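The Ilska lending service has offered baby carriers to families in Itcombe for five years. It operates from the upper floor of the family center and is open to any parent or guardian living in the town or the nearby villages. In that time it has recorded over 3,000 loans. The service coordinator agreed to speak with the center's information office about how loans are arranged, what families most often ask, and how the collection is maintained.

The coordinator began with the purpose of the service. "A carrier is a costly item to buy on trust," the coordinator said. "Parents see one in a store, put it on over a winter coat, take it home, and find that it does not suit them. We would like them to use it for a few weeks of ordinary life first."

A standard loan lasts four weeks. It may be renewed once, provided that no other family has reserved the same carrier. The coordinator explained that the period was originally shorter and that parents had asked for more time. Babies go through colds, teething and growth spurts, and a loan that falls in a bad week says little about the carrier.

Families are asked to attend a fitting before they take anything home. These fittings are held in the morning and in the late afternoon, and the baby should be present if at all possible. A weighted doll is used for demonstration and for expectant parents, who may attend a fitting but cannot begin a loan until the baby has arrived.

"We start with the doll in every case," the coordinator said. "A tired parent with a crying baby cannot listen to instructions about buckles. Once the hands know what to do, the baby goes in."

The points covered at the fitting are the same for every model. The baby should be upright and held snugly against the adult's body. The face must be in view at all times, with the nose and mouth clear of fabric, and the chin should not be pressed down onto the chest. The knees should sit a little higher than the bottom, with the thighs supported. Parents of babies who were born early or at a low weight, or who have a hip or breathing condition, are asked to speak with their pediatrician before booking.

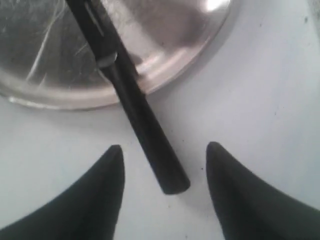 One mother wrote to the service after her fitting to say that the advice was sound but that it came too quickly, and that she had forgotten the order of the straps by the time she reached the parking lot. She asked whether the steps could be given on paper.

The coordinator confirmed that they now are. A printed card is placed in the bag with each carrier, and parents may return for a second fitting without charge at any point in the loan. "She was right," the coordinator said. "We had been repeating the same words for so long that we could no longer hear how fast we were going."

Asked which carriers are requested most, the coordinator named the Skeso, a buckled carrier with a padded waist belt, and the Cha, a long woven wrap that is tied by hand. The two are quite different in use. The Skeso can be shared between adults of different heights, though the shoulder straps have to be reset each time it changes hands. The Cha requires practice. Many parents find it awkward for the first several days and then prefer it for a newborn, as the cloth can be tightened section by section.

"I am often asked which one is better," the coordinator said. "I ask in return who will be carrying the baby, for how long, and where. Someone who walks to the school gate and back needs something that goes on quickly. Someone who has a baby who only naps on a chest may not mind the tying."

The coordinator advised parents against buying a secondhand carrier without its label or instructions. A carrier may have been altered or repaired at home, and stitching that has been redone with ordinary thread is difficult to spot. Parents who already own a used carrier may bring it to a fitting to have it looked over. Staff will point out visible wear but do not certify a carrier as safe, and they will not adjust or mend one that does not belong to the service.

The interview then turned to fathers, grandparents and other caregivers. The coordinator would like to see more of them. A loan is made in one name, but any adult who will use the carrier may attend, and the service prefers that they do.

"A grandfather came in last December, convinced that he would drop the baby," the coordinator recalled. "He stood very still for a long while, and then he went for a walk up and down the hall. He asked if he could keep it on for the bus."

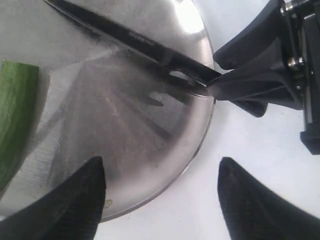 *Page last changed: December. Loan periods and cleaning instructions revised.*

On the matter of cleaning, the coordinator was firm. Borrowers should wipe small marks with a damp cloth and leave everything else to the service. Carriers are washed by staff between loans with an unscented detergent and dried flat. Fabric softener is not used. Parents who have a baby with eczema or sensitive skin may request that a carrier be rinsed a second time before collection.

Each carrier is inspected on its return. Staff check the seams, the webbing, the buckles and the points at which the straps join the body panel. Wraps are held up to the light and passed through the hands from one end to the other, so that pulled threads and thin patches can be found. Any item about which there is doubt is withdrawn.

"People apologize to us for milk stains," the coordinator said. "Milk stains are expected. What we need to hear about is the buckle that was shut in a car door."

No fee is charged for a loan. A refundable deposit is taken, and it can be waived on request. The coordinator asked that families who would struggle with the deposit say so when booking; no proof of income is required and no record of the reason is kept. Late returns are not fined, although a family with an overdue carrier cannot reserve another.

The waiting list remains the most common source of complaint. Demand for the Cha is highest in the fall, and a reservation made then may take some weeks to be filled. The coordinator hopes to add more wraps in shorter lengths, which smaller adults have requested.

Fittings may be booked at the front desk of the Itcombe family center or by telephone during opening hours. Parents should wear the kind of clothing they would normally wear at home and leave necklaces and scarves off. The upper floor is reached by elevator, and strollers may be left on the ground floor beside the desk.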